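Equipment Planning Board > Budget Requests
Posted in November by the Facilities Purchasing Desk, 9:40 a.m.

purchasing_desk wrote:
The department is preparing its equipment request for the coming year. The draft lists 2 additional arms from Trumari, with hands, and a line of 3000 dollars for protective sleeves and spare fingertips. Comments on the second line are invited before the draft is forwarded.

mill_row wrote:
The sleeve line appears high. Holow quotes 130 dollars per sleeve. Eight sleeves would cover both arms for the year and leave most of the money unspent. I recommend that the balance be moved to training.

bench4_lead wrote:
I must disagree. The quoted item is a plain tube. Our arms need cloth over the hand as well as along the limb, with the fingers left free to work.

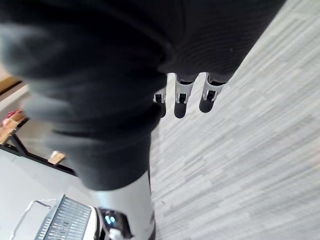
Dark fabric covering on arm and hand, three fingers exposed.

The covering bunches into thick folds along the limb, and any replacement should be measured with that slack in mind. Fingertips should remain on the same line, as they are ordered together with the sleeves.

mill_row wrote:
The point about the hand is accepted. I maintain that fingertips belong under consumables, where they can be tracked by the month. Has Cardoso been asked for a price on a fitted covering?

purchasing_desk wrote:
Cardoso has been asked and has not yet replied. The line will stand at 3000 dollars until a written quote is received. Fingertips will be shown separately beneath it.

bench4_lead wrote:
I have no objection to the separate entry. Please ask Cardoso to state the delivery time in writing.

Recent topics
Dremeo service contract: renewal terms
Floor space for two additional work tables
Spare parts storage and labeling
Training hours for new operators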